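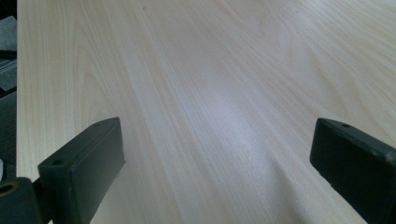
Leave the gloss alone until you know what was put on it, one reader wrote under the first version of this page, and the advice was sound enough that the page has been rearranged around it. The same reader pointed out that pale tops are usually spoiled by the second coat of something incompatible, and that the damage shows up months later as a grey bloom along the grain. Finish identification therefore comes first now, ahead of colour and ahead of grain direction.

Gallery: light tabletops, surface notes

The gallery covers light-coloured wooden tabletops used for bench work, sorting, drawing and meals. It is a companion to the Skiltura surface guide and uses the same terms. The notes assume a domestic or small workshop setting, ordinary room lighting and no specialized instruments beyond a loupe, a steel rule and a moisture meter. Colours are given in plain words. Screen reproduction of pale timber is unreliable, and a cream top can shift toward pink or green depending on the display.

Plate 1. Light top, long grain

Very light creamy beige, similar to birch or maple. Grain lines are long and gently wavy, with darker tan streaks alternating with near-white bands. A few soft cathedral-style arches form where the lines open out.

Smooth, slightly glossy. The reflected light shows as a diffuse bluish-white patch near the centre and partly washes out the grain there. Read figure and colour away from the patch, where the beige is warmer.

One tiny darker speck on the surface, possibly a small knot or a bit of dust. See "Specks" below for the order of checks.

Notes to Plate 1

Species. Birch and maple are easily confused once cut as veneer and finished. Rotary-cut sheets of either will show broad arches and loops, and either may carry tan streaking. Colour is a poor guide after the first year, as most clear finishes yellow to some degree. Where the species matters (matching a replacement leaf, for instance), compare end grain on a solid component of the same table with a known sample under the loupe. Where it doesn't, record "light, fine-textured hardwood" and move on.

Grain direction. Record it relative to the long edge of the top. Wiping, sanding and recoating all follow the grain. On a wavy figure, take the average direction over the full length of the top and ignore local deviation around the arches.

Sheen. Judge sheen at a low angle with one light source. A soft-edged reflection generally indicates satin to semi-gloss; a full gloss returns a sharp outline of the lamp. Cool daylight from a window gives a blue cast on pale timber, and warm bulbs give a yellow one. Neither should be entered in the colour column. If the sheen varies across the top under the same light, note where — forearm wear along the sitting edge is the usual pattern on desks.

Specks. Check in this order:
Dry microfibre cloth, one light pass along the grain.
Cloth barely dampened with water, followed at once by a dry cloth.
Fingernail across the spot, to feel for a raised edge.
Loupe.
A mark that stays put, lies flush and has grain bending around it is a pin knot and should be left alone. A mark that stays put and stands proud is more likely debris caught in the finish. Do not pick at it with a blade. The veneer on a commercial top can be well under a millimetre thick, and a lifted chip is harder to hide on light wood than on dark.

Edges. Sight along each edge against a dark background. On a pale top the contrast makes a dent or a lifted band easy to find, and a good edge reads as a clean unbroken line. Run a finger along the underside of the edge as well. Glue failure tends to start at the bottom arris, where mop water and chair backs reach it.

Finish identification

Choose a concealed spot on the same finish, such as the inside of an apron or the back of a drop leaf. The underside of the top itself is often sealed with something else and can mislead.

Place a drop of water on the spot. If it darkens the wood within a few minutes, the finish is thin, worn or oil-based. If it beads and wipes away clean, a film finish is present.

Dab the spot with a cotton bud dampened with methylated spirits. Shellac will soften and go tacky. Cured polyurethane will not react in that time. Ventilate the room and keep flames away.

Wax confuses both tests. Remove it first with a little mineral turpentine on a cloth, in the same concealed spot, and allow it to dry fully.

Record the result before doing anything else to the top.

Routine care

Dust dry, along the grain. For general grime, use a few drops of mild dish liquid in a bowl of lukewarm water and wring the cloth out hard. Dry immediately. Avoid melamine sponges on satin and semi-gloss finishes; they cut the sheen and leave a dull patch that is most visible in raking light.

Felt or cork goes under anything with unglazed feet. Rubber mats should be avoided on light finishes, as plasticizer migration can leave a brown shadow that no cleaner will lift. Hot dishes need a trivet regardless of what the finish label claims.

Turn or move fixed objects (lamps, monitor stands, fruit bowls) every month or so. Light timber darkens with exposure, and a covered area will stay paler than its surroundings. A top left untouched from May to the end of summer beside a bright window will usually show an outline.

Repair limits

Scratches confined to the film can be reduced with 500 grit abrasive, used wet with plenty of water and light pressure, then brought back up to match the surrounding sheen. Stop if colour appears on the paper. On veneer, any scratch that catches a fingernail should be filled with a clear or tinted medium and left at that. Full sanding of a veneered top is outside the scope of these notes.

Page reference

Skiltura surface guide, gallery sheet 1367, revision 2. Terms for grain figure follow the Boiko glossary. Sheen terms follow the Brandetti chart, with "satin" and "semi-gloss" kept separate. Earlier sheets used the Flaseter wording, in which both were entered as "silk"; those entries have not been converted.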